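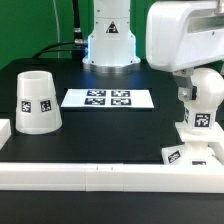

What colour should a work table be?
Dark, and as near to black as you can get it, if most of what you handle is pale.

I have held this view for long enough to have lost arguments over it, and I would like to set it out properly. Most advice on work tables deals with height and size, and then tells you to buy something light in colour to brighten the room. The room is usually bright enough. What you want to see is the thing in your hands and the thing you have just put down.

At Odidholm, where I ran the model and paper workshop until last March, we had 17 tables. When I arrived all but two of them were white. We cut white card on them, we stuck white paper to white card on them, and we spent a good part of every evening patting the surface to find the piece we had cut a minute before. People blamed their eyesight or the lamps. We bought more lamps, which made it worse, as a strong light on a white top gives you glare and takes away the small shadow at the edge of the card that you were relying on.

The two dark tables were old ones from the Tornville site. They had been painted black by someone who presumably had black paint left over. They were scratched and one of them rocked. They were also always taken first, and it was a while before I thought to wonder why.

A white card on a black top has four edges you can see from the other side of the room. A white cup on it can be found without looking for it. You can tell whether the card is square to the table, and you can tell it while you are doing something else. The table at the top of this page is black with a long white rail along the front, and I would have that rail on every table I work at. A dark top has one real fault, which is that its own edge disappears, particularly in the evening, and things get put down half over it. A pale line along the front cures that.

The rail does not need to be in one piece. I say so because Elin Watkins and I disagreed over it for most of a winter. She wanted a single length the full width of the table, and she had seen one in the Postma catalogue. I wanted short sections joined end to end. A joint in the middle of a rail bothers some people a great deal. It has never bothered me, and it gives you a halfway mark for nothing. When a section is dented you change the section. She still thinks it looks unfinished.

King-fai Tsang had a better objection, and I should give it fairly. He worked mostly in dark materials, leather and grey board, and on a black table he lost them exactly as the rest of us lost our paper on white. He also pointed out that black shows dust. Both things are true. My answer to the first is that he should have had a white table, and he did in the end have one. The rule is about contrast and I only say black because most people I know are handling paper, card, china and plastic, and most of it is white. My answer to the second is that I like to see the dust. It is there on a white table too, and it gets under the card and into the glue.

He suggested grey for everybody as a compromise. We tried it on 3 tables with a paint called Drostine, and it was poor for his work and poor for mine. I would not do it again.

The wall behind the table matters more than people expect. Ours was cream, with shelves on it, and the shelves were full. You look up from close work and your eye has to sort through seventy small objects before it comes back down. I would sooner have one plain colour behind the table, and I am fond of green. A flat green behind a black top makes white things in front of it very plain to see, and it is a restful thing to look up at. Blue would probably do as well -- I have not tried it. I would not have a pattern.

Then there is the matter of cups. I think a tapered cup on a work table should stand on its wide end. People who would never dream of balancing a hammer on its handle will put a tall narrow-footed cup beside their elbow, full of brushes, and be surprised on Friday when it goes over. Some cups are open at the narrow end, and those can stand wide rim down all day and still hold a brush upright. Elin Watkins says this is fussy. She has had more brushes on the floor than I have.

I would also put labels on things, and put them where you can read them from your chair. A label on the bottom of a tray is no help to the person using the tray. We used to label the backs of our boards so as not to spoil the fronts, and then turned every board over twice a day to see which it was. After a year of it I moved them all to the front. One or two people minded the look of it, and then they got used to it.

None of it costs much. A tin of matt black will do a table top with some over, and it must be matt, for gloss brings the lamp glare straight back. Two coats, and leave the second one longer than the tin says. The rail can be any pale strip that will take a screw. If you cannot paint the table, a sheet of black card under your work will show you in an evening whether I am right, though it slides about and you will want to tape the corners.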